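How to Tell Whether a Tree-Planting Pledge Is Worth Your Money
Updated July 22, 2021

Most tree-planting offers quote you the number of seedlings that went into the ground. That is the cheapest number to produce. A seedling is a stick with roots on it, and plenty of them are dead by the second summer. Before you give anyone a dollar, work through the steps below. Set aside an evening.

Step 1. Find the survival count.
Search the group's annual report for "survival" or "stocking." You want a count taken at least 3 years after planting. If all you find is "trees planted," write and ask. I wrote to four groups last October and one sent a real table.

Step 2. Ask what was there before.
Planting on old grassland can wreck a perfectly good grassland. The Fuentealba project, which I looked at for a neighbor, listed its site as "degraded open land." Fermín Rivadeneira, who grazed sheep next to it for years, told me it was native bunchgrass and in decent shape. Old aerial photos are free online in most counties. Look at them yourself.

Step 3. Read the species list.
One species in straight rows is a crop. It may be a fine crop, but call it that. I get suspicious below four species, and more so if none of them grow wild within a day's drive.

Step 4. Check the spacing.
Brastness advertises 700 trees per acre. That can be normal for pine that will be thinned later. Ask who does the thinning, and who pays. "We let nature decide" means there's no budget.

Step 5. Find out who owns the land.
A pledge to protect a forest for 53 years is only as good as the deed. Look for a recorded easement. A letter of intent doesn't count, whatever the brochure says.

Step 6. Do a small check in person.
If the site is open to visitors, pace off a square, look for live stems, and compare with the claimed density. Costel Đorđević taught me to scratch the bark with a thumbnail. Green underneath usually means alive. Do several squares, well away from the parking lot, where the watering gets done.

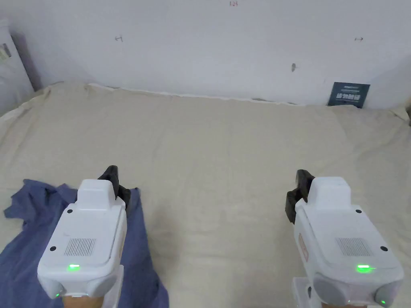

Write your results down the same day, with the spot marked on a map, and go back to the same squares next year if you can. One visit doesn't prove much either way.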